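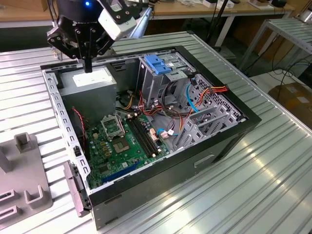

June 7, 2019 - Cernelar cell, teardown task, episode collection

Torben on the leader handles, me on logging. Target for this task is 3,000 accepted episodes. Count at start of shift was 1,033 accepted, all of them on the open tower lying flat, side panel off, socket frame up. Reset state is unchanged from the March protocol: no CPU, no memory in the slots, drive cables left in whatever shape the last episode put them.

Settings: arm speed limit at 6 on the Berkitano panel (was 8, Torben kept overshooting on the approach). Grip force default. All streams recording, clock offset checked before the first run and again after the break.

Episode definitions as used now:
connector_reach - fingertips to within grasp distance of a named plug, hold, back off
cable_clear - move a bundle off the board without unseating anything
latch_press - press the release latch on the drive cage, no extraction

cable_clear is still the slow one. Torben's median is nearly twice that of latch_press, and most rejects are regrasps where the wire slips between the fingers before the lift starts. I am tagging those as regrasp and keeping them in a separate split. Finn Stöcker wants them for the recovery set and asked that we stop deleting them at the station.
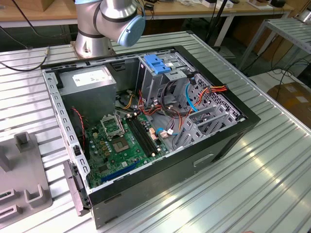

Label consistency is the bigger problem. Went through 200 episodes from the Cozma batch and the annotators do not agree on what "cable" refers to when the instruction gives no color. With the red, orange, yellow and black wires running together as a bundle and light-blue SATA cables in the same case, "move the cable" is ambiguous in almost every start state. Proposal: instruction text must name either the color or both ends. "Light-blue cable by the drive cage" is acceptable, "the data cable" is not. The thin red-and-black fan wire gets its own label, it was being folded into the power bundle.

Second labeling point: "left" and "right" are in the fixed camera's view, not the arm's. Two of the Cozma annotators used the arm base. Relabel script is in Sullness under tools, not yet run on the full batch. Do a dry run first and diff the counts per instruction.

Moved on to connector_reach after the break. Start poses are now drawn from the wider box, which puts some approaches near the cage wall. Torben's note: come in steep and keep the wrist high until the fingers are past the rim. Shallow approaches trip the force limit and the episode is lost. I have added approach_angle as a logged field, computed from the wrist pose at first descent.
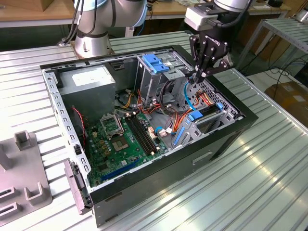

connector_reach, gripper over the SATA power leads at the drive cage.

Open items:
- Finn: decide whether force-limit stops count as failures or get dropped
- Torben: rerun hand-eye calibration before the next block, the offset in depth has crept up
- me: relabel dry run, then update the instruction sheet
- check whether the policy trained on the old split grabs the wrong cable as often as the labels would suggest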